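Collecting demonstrations with Pletavcombe: frequently asked questions

Last updated 06/07/2026

We love getting questions about this work, so please keep sending them! These are the ones we hear most from new operators, from the places that lend us space, and from people who just want to know how a robot learns to tidy a room.

What is a demonstration, exactly?
One complete attempt at one small task, recorded from start to finish while a person guides the arm. "Pick up the remote" is a demonstration. "Clean the room" is far too big, so we break it into pieces. The recording keeps what the cameras saw, where every joint was, and what the operator asked the gripper to do.

How many do you have so far?
The Cillstead set holds 3195 recorded attempts, and 1907 of those have been through review. The rest are waiting their turn. Reviewing is slower than recording, and we'd rather let the pile grow for a bit than rush it.

Why guest rooms? Wouldn't a lab be easier?
Oh, much easier. But a lab table is flat, evenly lit and has space on all sides, and a model trained only there gets a rude surprise when it meets real furniture. Bedrooms are full of great problems: low shelves, soft edges that give when you bump them, shadows under things, cables behind everything. We like tight corners best of all.
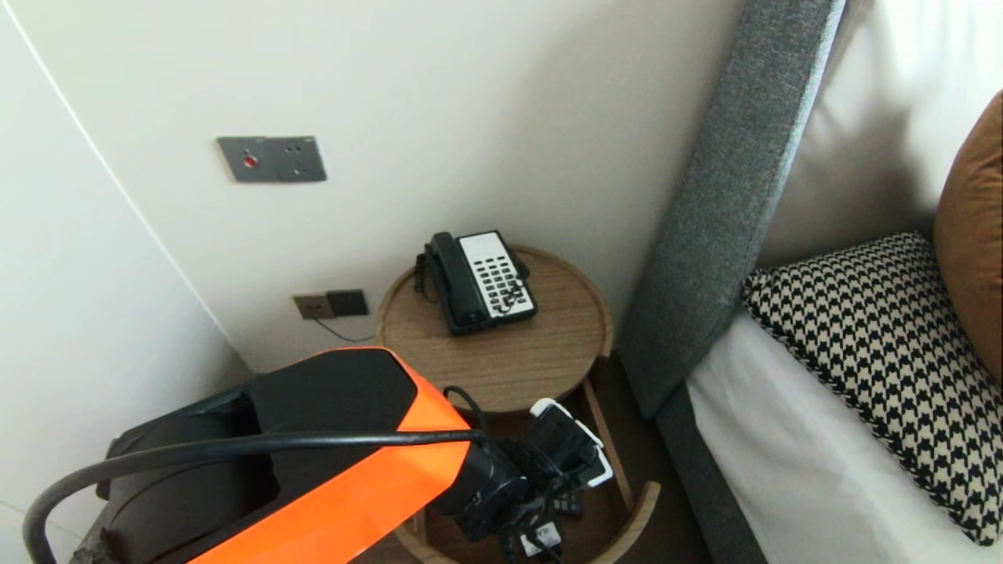
Reaching in beside a bed is a good case. The operator has to think about the top of the table, the shelf under it and the side of the bed all at once, and there are usually several sensible ways in. We want all of them. If you came at it from the left last time, try a steeper angle next time, and don't worry if it looks clumsy.

Do operators need experience?
No! Tshepo Coetzee runs the training, and most people are recording usable attempts by the end of their first session. Gamers pick it up fast, but so do people who sew or bake. A light touch and some patience will get you a long way.

How long is a session?
40 minutes, then a proper break. Attention drifts sooner than people expect, and it shows in the data as jerky starts and late grips.

What if I drop something?
Keep recording. If you can recover, recover, and mark the attempt as "recovered" when you finish. Those are some of the most useful examples we get, because the model needs to see how a bad grip gets fixed. If the object has gone somewhere the arm can't reach, stop, mark it "failed" and reset.

Should I put everything back in the same spot between attempts?
Please don't. Move the target object a little each time, turn it, flip it over now and then. Leave the big furniture where it is until the room plan tells you to change it. The Dukham batch was recorded with the object in nearly the same place all through, and the model learned that place beautifully and very little else.

Who checks the recordings?
Reshma Adams and her review group. Each attempt is watched by 2 people, who label it separately and talk it over if they disagree. If yours comes back with a note, it's usually about the task label and very rarely about your driving.

What is Ngô?
Our labeling tool. Operators only need the first screen, where you choose the room, the task and the outcome. The timeline view is for reviewers, though you're welcome to poke around in it.

Can I see what the model does with my examples?
Yes, and we hope you will. We run a test day each time a new version is trained, and operators are invited to bring a task they recorded and watch the robot try it. The June one is open for sign-up at the front desk.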